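# Emley group spends its summer teaching a robot arm to tidy a kitchen counter

EMLEY – On most evenings in August, well after the offices downstairs have gone dark, the lights stay on at Abeysekara Labs, where a small team is gathering examples for a learning system called Nillix. The work happens almost entirely inside a simulated kitchen, and it moves at the pace of a person steering an arm by hand, one reach at a time.

Rezaul Seneviratne, who leads the project, is fond of that kitchen by now and will happily talk about it for as long as you let him. There is a marble counter, a white mug, a small notebook with a stick lying across it, and a big leafy houseplant in a terracotta pot that has caused more discussion than everything else put together. Each session starts with the arm somewhere above the counter and a short written instruction on the operator's second screen, and from there it is up to whoever has the controls.
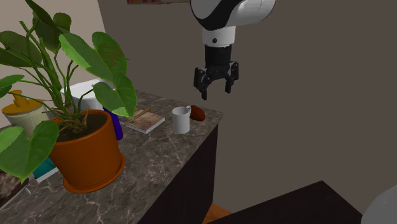

Operators work in pairs, one steering and one keeping notes, and they trade places whenever the person steering starts to feel it in the shoulders. A finished attempt is saved together with its instruction and a short comment, and the comments have turned into a pleasure of their own. Some are only a word or two, and others run on for a paragraph about an approach that felt wrong from the start and came out fine in the end. Josée MacLeod, who reads every one of them on Friday mornings with a very large pot of tea, has asked people to please keep writing the long ones.

"When somebody tells me they hesitated, I want to know where," she said. "If I only have the motion, I see a pause and I have to guess. Was she thinking? Did the phone ring? Those are very different things to hand to a learner."

So far the group has kept 410 demonstrations, and it set aside another 91 that didn't meet its own rules, mostly for instructions that two readers understood in two different ways. The rejected ones have not been thrown out – MacLeod has them in a folder and goes back to them when she is rewriting the instructions, which she does often, and with a good deal of crossing out.

The plant is where the talk usually ends up. Early on, the team practiced with a bare counter, and Seneviratne says those sessions were quick and cheerful and taught everybody very little about the homes they hope the system will one day be useful in. Leaves get in front of things. A stem that looks well out of the way from one viewpoint runs straight across the thing you want from another, and the person steering has to decide whether to go over, go around, or back off and come in again from the other side. Those decisions are just what the group would like Nillix to pick up, and so the leafy kitchen stays, even though a session with it takes a fair bit longer and the operators grumble (kindly, for the most part) when it comes up on the schedule.

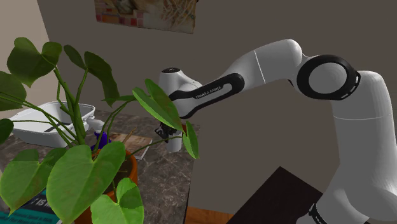 Why collect examples from people when the computer could simply try things by itself?

The team does plan to let the system practice alone later, but it wants a starting point that comes from people. Left to itself from the first day, Seneviratne explained, a learner can spend a very long time waving about before it comes near anything useful, and it may settle on habits that would alarm anyone standing next to it.

Visitors from Conenberg, where a sister group is preparing a similar kitchen, came by earlier in the month and stayed a good deal longer than they had meant to. Four of them took a turn at the controls, and MacLeod reports that they were all much too careful at first, as new people nearly always are, and that they loosened up after lunch. Their attempts went into a separate set, so that beginners' motions can be compared with those of the regular operators.

The next round will bring in 10 new instructions, several of them suggested by the operators themselves, and a few will ask for two steps in a row instead of one. Seneviratne is also hoping to find more people who have never steered an arm before, and evening slots are open to anyone in Emley who can spare a couple of hours and doesn't mind writing things down afterward. Tea is provided, and sign-up sheets are at the front desk.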